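Protokoll der Sitzung des Arbeitskreises Raumausstattung, Haus Adetti
August, Beginn 17 Uhr, Besprechungszimmer Mellor

TOP 1 Genehmigung des letzten Protokolls
Das Protokoll der vorangegangenen Sitzung wird ohne Änderungen genehmigt.

TOP 2 Tische im Raum Dido
Die Tische mit heller Holzplatte bleiben im Bestand. Ein Teil stammt noch aus der Erstausstattung von 2002; ein Austausch wird derzeit nicht befürwortet. Filzgleiter sind bei Bedarf über das Sekretariat anzufordern.

TOP 3 Papierauflagen
Die Tischplatten werden weiterhin mit weißem Papier belegt. Der Arbeitskreis spricht sich gegen eine fest verklebte Unterlage aus. Wo zwei Bogen aneinanderstoßen, ist die Naht glatt zu streichen; verschmutzte Bogen sind zu wechseln. Der Vorrat beträgt rund 500 Bogen. Eine Nachbestellung bei der Firma Esdale wird bis zur nächsten Sitzung zurückgestellt.

TOP 4 Bausteine und Kleinbehälter
Die großen Bausteine, darunter die gelben, verbleiben im Raum Dido und werden nicht an andere Räume ausgeliehen. Für Kleinteile sind die offenen schwarzen Kästchen vorgesehen — Deckel werden nicht beschafft. Der Antrag auf ein zusätzliches Regal wird vertagt.

TOP 5 Kosten
Das Angebot der Firma Esdale über 979 Euro für Papier und Behälter liegt vor. Der Arbeitskreis bittet um eine getrennte Aufstellung beider Posten.

TOP 6 Verschiedenes
Der Schlüssel zum Materialschrank ist nach Gebrauch am Empfang abzugeben. 

Anlage zu TOP 2 bis 4
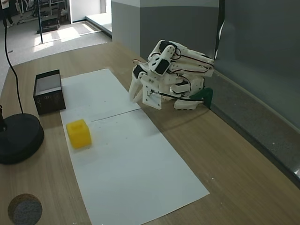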